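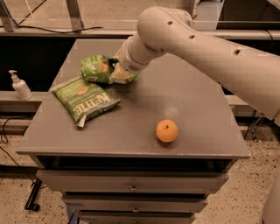
Snack packaging makes up a large share of the trash thrown out in student housing, and most of it can't go in the regular recycling bins. Our project looked at the packaging used by residents of Casard Hall at Pesellow College and asked how much of it could be avoided. Chip bags were the part that interested us most. A green chip bag with a leaf-like pattern and a round chip printed on the front looks simple, but many bags of this type are made from several thin layers pressed together, and those layers are hard to separate once the bag is used.

Method

We placed a marked bin in each kitchen in Casard Hall and asked residents to put only snack packaging in it. The bins stayed out during the December term. Each item was sorted by type, shaken out and weighed. We used a kitchen scale that read in whole grams, so very light wrappers were weighed in batches. Fruit was left out of the totals because the peel went to the compost bin, and the small stickers were too light to matter.

We also put up a one-page survey near the mailboxes. It asked what people bought, where they bought it, and whether they would switch to a larger size or a refill jar. We printed 500 copies, which was too many.
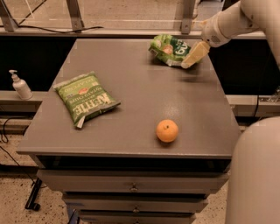

Why can't chip bags go in with other plastics?
Most sorting lines are set up for bottles and tubs made of one material. A thin bag with a metal coating on the inside is difficult to sort, and our local plant, Cosico, does not take them.

Results

We collected 346 items. Of these, 97 were chip bags, and the rest were candy wrappers, cracker sleeves, cookie trays and a few drink pouches. Candy wrappers were the most common item but weighed very little. The cookie trays were the heaviest and were also the easiest to recycle — residents had often thrown them out only because they didn't check the bottom for a symbol.

Single-serve bags used more material for each ounce of food than the larger ones. Residents who bought their snacks at the Sebastian Street store mostly chose the small bags, which are kept next to the register. People who shopped by car bought bigger bags and shared them.

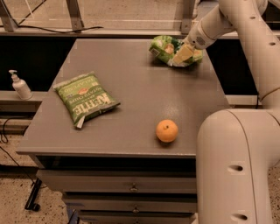 Figure 3. Kettle potato chips, jalapeño flavor, bag lying flat.

Survey answers were mixed. Many residents said they would use a refill jar for nuts or pretzels but not for chips, which go stale quickly. Several wrote that they didn't want to share a jar with other people on their floor.

Limits of the project

Some residents ate in their rooms and used their own trash cans, so our totals are low. We also had no way to check items eaten on campus. A second round should include bedroom trash and run for a full school year — one term is too short to see the effect of exams.

Report submitted July 2021.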